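Minutes — Jillitham Neighborhood Group, June, 6:30 p.m.

**Chair:** Kamran Alipour

**1. Survey of residents.** The students gave us back 276 forms from the streets between the old depot and Mousavi Square. Many families who came in the last years rent on the ground floors, and the older owners live above them. Members asked that the report keeps the answers of tenants and owners in separate tables.

**2. Courtyard at Flokora house.** The key is still with the former manager. Kamran will write to him again. The noise after 10 p.m. was discussed for a long time — no decision.

**3. Shops.** On Troltemeck Street 18 shops are open and two are closed since winter. The bakery wants to put tables outside, and the pharmacy is against it. 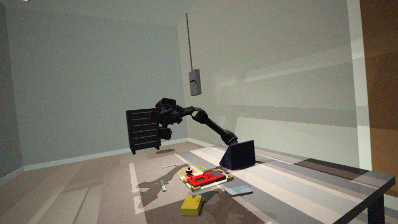 **4. Translation.** The letter about the rents will go out in three languages. The Farsi text must be checked before printing. The cost of printing is 988, approved by all present.

**5. Other.** The list of empty apartments is not ready and moves to the next meeting.

Closed at 8:15 p.m.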